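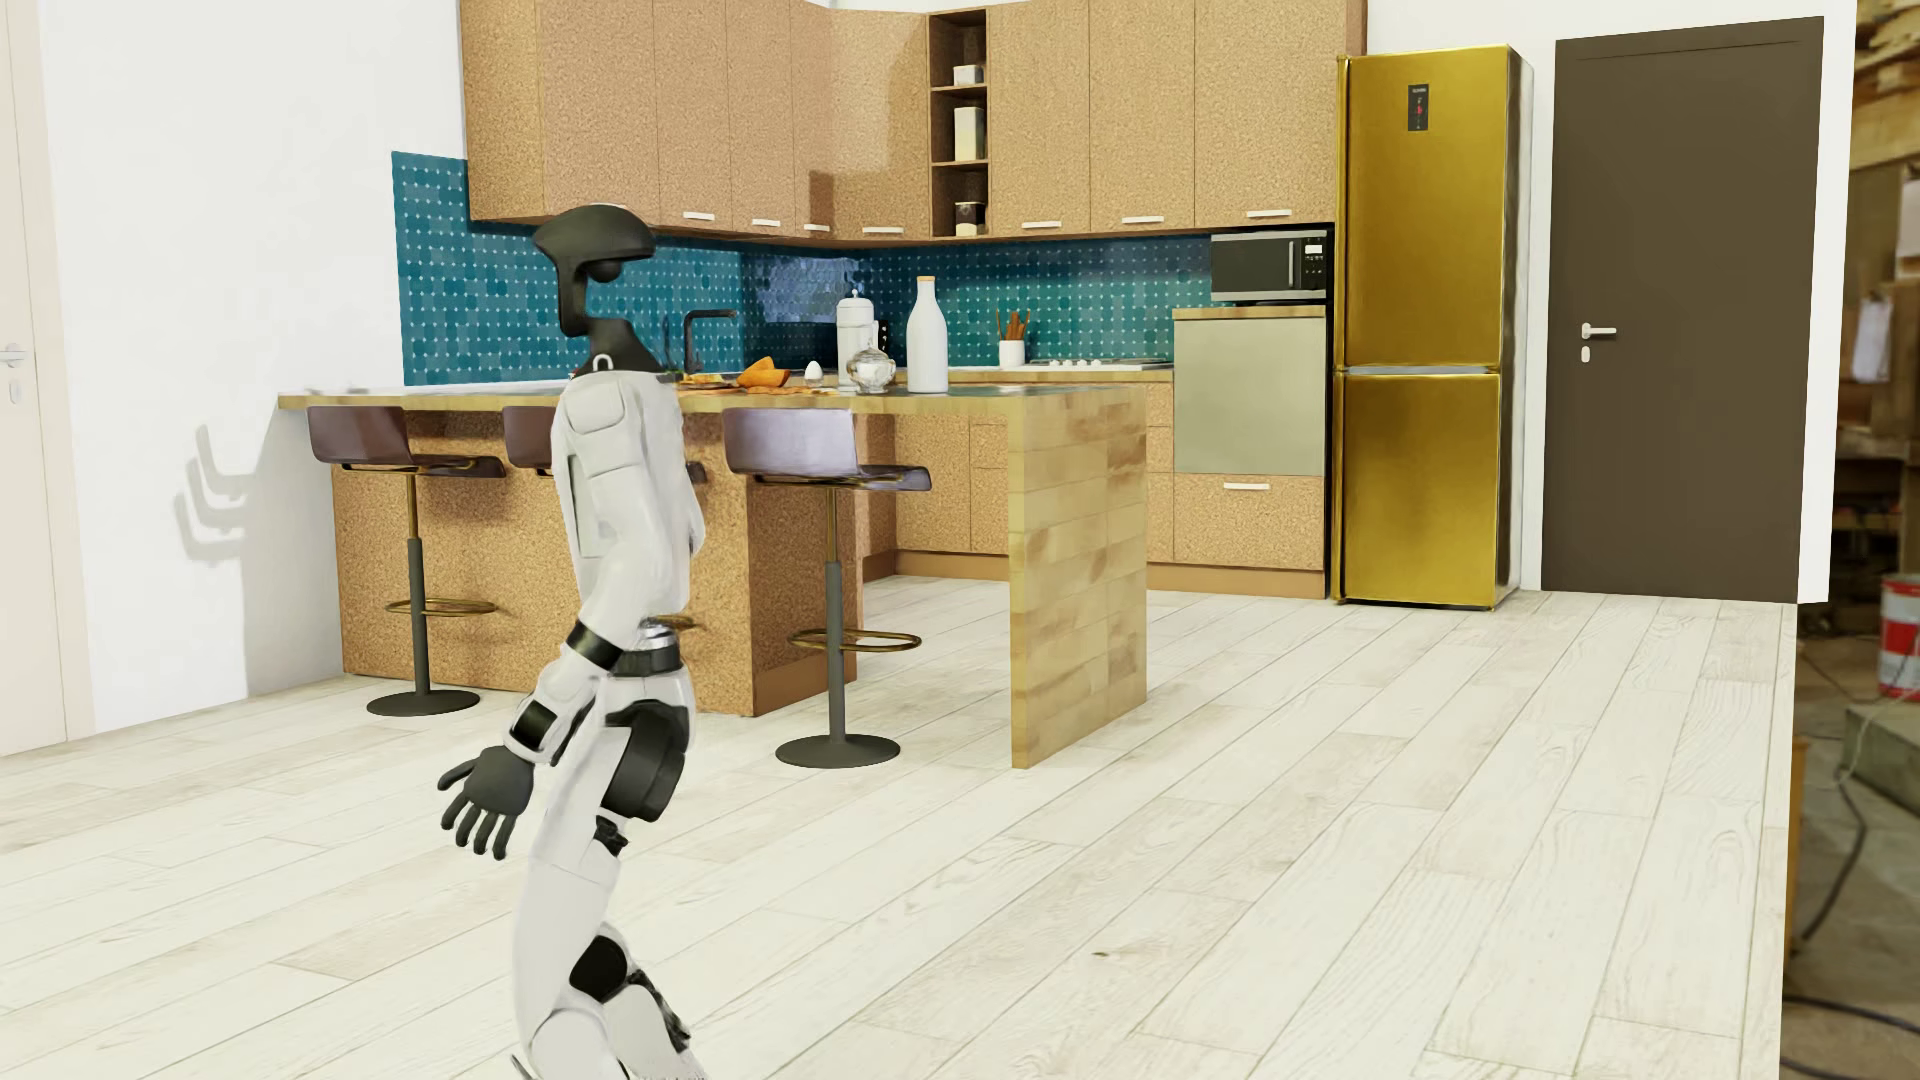

Korkor Adjei has watched the same eleven seconds of log so many times that she can hum it. "The hip current goes up like a kettle coming to the boil," she says, "then there's a flat bit, then it drops off a cliff. I love that flat bit. Everything we got wrong is in there."

Adjei looks after motion safety at Gotow, a small firm in Dullthorpe that writes control software for humanoid robots meant to work in people's homes. Nearly all of its practice is done in simulated kitchens, and last December one of those kitchens gave her team the best fault they have ever had. Those are her words, and she says them with real delight.

The task was a dull one. The robot had to walk the length of the room, stop, turn towards the island and stand ready to reach. It had done this cleanly for weeks. Then, in an overnight batch of 600 runs, it fell over in 7 of them, always while standing still.

"Falling while walking, fine, we all do that," she says. "But it had stopped! It was just standing there with its arms down, and then over it went, backwards. I came in with my coffee and thought somebody had broken the floor."

The floor was the first thing they checked. Then came the joint limits, then the balance controller, which took the blame for most of a week. Adjei is cheerful about this now, though she admits she wrote a rather sharp message to the colleague who had last changed it. (She has since said sorry, with cake.)

What had gone wrong was much smaller. When the robot stopped, a supervisor program called Fairclough was meant to hand over from the walking mode to the standing mode. If the stop request arrived while a foot was still settling, the handover waited for a signal that the foot was down. In a very few runs that signal had come a moment too early and been thrown away. So the supervisor waited, the last walking command stayed in force, and the hip held its push against a body that was no longer moving forward.

"It was being perfectly obedient," Adjei says. "It had been told to push and it pushed. We'd written a stop that could sit in a queue, and a stop should never queue. I had that on a sticky note by the end of the day, and it's still on my monitor."

The part that bothered her more was the alarm. Gotow's monitor did notice the strange hip current, but it was set to ignore anything shorter than 40 milliseconds, and the reading wobbled in and out of range just quickly enough to keep starting the clock again. By the time it tripped, the robot was past saving.

"Imagine a real kitchen, with somebody's gran behind it reaching for the fridge. You can't shrug and press reset."

The repair took 4 days, most of them spent on tests. A stop now cuts straight across whatever else is going on, and the monitor adds up short spikes where it used to forget them. The team also built a nasty little set of trials named Cuvotano, which fires stop requests at the worst moments it can find, again and again, with the feet in every awkward position.

Has it fallen since? "Oh yes, lots!" she laughs. "Cuvotano found two more ways to tip it over in the first afternoon. Neither was as pretty as the hip one. We fixed those and went looking for others."

She is careful about what a simulated room can show. Contact between foot and floor is simplified, rugs are hard to do well, and no pet has ever run through one of her tests, though she has asked for a cat. The next job is to repeat the stop trials on hardware, with the robot hung from an overhead harness and a person holding a wired cut-off switch. She has already put her name down to hold the switch.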